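Workshop notebook, Surndale kitchen
September 7, 2018
2 comments | 6 shares

Continuing from the last entry, where I promised to stop complaining about the sink and write down something useful. Partial success.

The job this week is the drying question. Surndale has a double sink in the island and one over-sink rack, and until now the rack has lived wherever the last person left it. I've been asked to settle on a home for it before the Pumphrey fit-out in February, where the island will be the same model with less counter to either side. So I've spent the day moving a rack from one basin to the other, which my parents will be thrilled to hear about.

For the record, the rack is metal rods with gray plastic grips at the ends. It adjusts. The adjustment is stiff in one direction and alarmingly free in the other, so set it over the basin first and widen it there. Do it in the air and you'll pinch a finger. I have a small purple thumbnail as documentation.

Left side first. The rack drops in and sits just under the rim, which looks tidy and means a plate at the edge doesn't get knocked by an elbow. It leaves the other basin free for washing, and anything that drips goes down a drain. My objection is the faucet. It rests pointing left, so the first thing anyone does on turning it on is rinse whatever has just dried. I did it twice before lunch, knowing perfectly well.
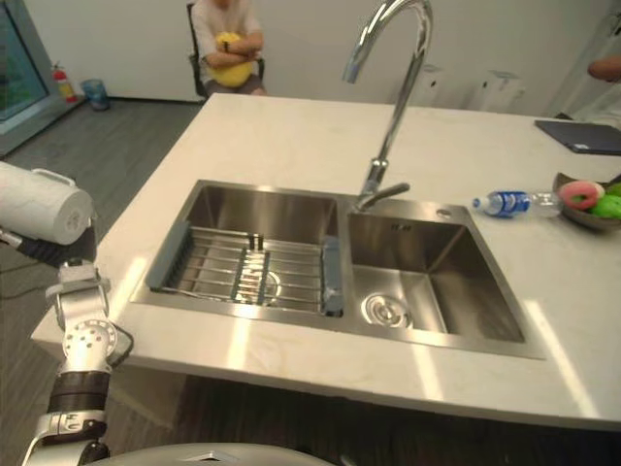
I also tried leaving the spout swung to the right all afternoon. It lasted until somebody else filled a kettle. People put a faucet back where they think it belongs and there's no arguing with them, so any plan that depends on the spout staying put can be crossed out now. Crossed out.

Counter rule, while I'm at it. The stretch to the right of the sink is supposed to be landing space for clean dishes. It's used as a shelf for whatever people are carrying when they come in. I'm not above this. My own notes were on it for most of the morning and have the wrinkles to prove it. Proposal: personal stuff goes on the windowsill in the hall. Likelihood of adoption: see faucet.

Next, the rack over the other basin. Better for the spout, worse for nearly everything else. The rack pretty well covers the smaller basin, so it stops being a sink and turns into a drip tray. Pans have to be washed on the large side, fine, that's the side they fit. But rinsing a mug means reaching across your own dirty water, and tea leaves go over the divider if you're careless. I'm careless.

The position does work well when the lower dish rack is out, because things can go straight from one to the other with a turn of the hips. The wire rack takes plates properly. The over-sink one holds them at a slant that gets worse as you add more, and the last plate is always making up its mind.

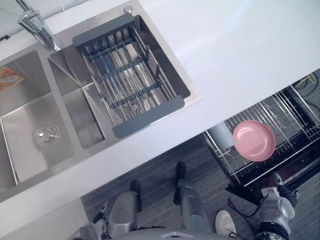

Rack over the narrower basin, pink plate in the wire rack below the counter.

Measured the clear counter from the rim to the corner on the Pumphrey drawing: 84 cm, less than I'd been told and more than I'd feared. Enough for a folded towel and a drying pitcher, not enough for the towel, the pitcher and somebody's lunch.

On pitchers. The white one is the awkward customer in this kitchen. Stood upright it won't drain, upside down on the rods it wobbles, and on its side it wants to roll until the handle stops it. Best I've managed is on its side across the rods with the handle up against one of the thicker crossbars. Tall things in general should go in last and come out first. I'd like to print that on a card and tape it up, but I know what happens to cards near a sink.
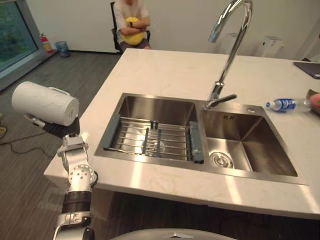 White pitcher on its side, off the edge of the island. Rack in the left basin.

Where I've landed, for now: left basin, rack pushed over against the divider, grips checked before loading. The spout problem stays. Castarier lists a longer rack that might bridge further along and dodge it, and Grumberg has one with a solid tray, though I've never met a solid tray that didn't grow something. I'll ask for a price on the Castarier and let someone else be brave about the tray.

Still to do:
- Dry the rods after use, they spot badly.
- Find out whether the stiff grip can be loosened or is just like that.
- Try the left position again with a full set of dinner plates.
- New drain strainer for the prep room. Same request as last month, same handwriting.
- Towel hook. Anywhere. I'll put it up myself.

2 comments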